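Stondik Showroom – the lounge corner

The reading corner at our Brukton showroom reopened in December after 2 months of work. Upholstery is pale grey, easy to keep clean and kind to red cotton.

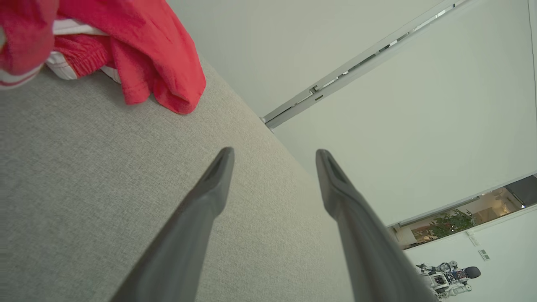 Seat covers come off for washing. We allow 14 days for replacement covers.

The weave has a light fleck in it – crumbs and lint don't show much. Swatches are 200 to a box, free at the counter.
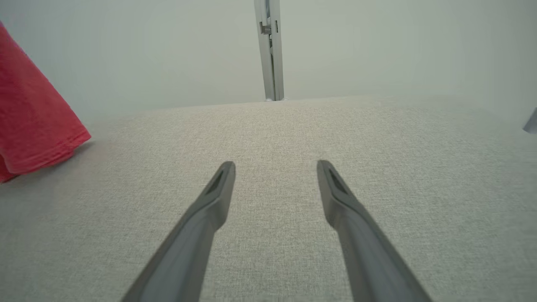 Pimentel wrote in to say the beige looks greyer at home in the evening, and to ask for a larger swatch.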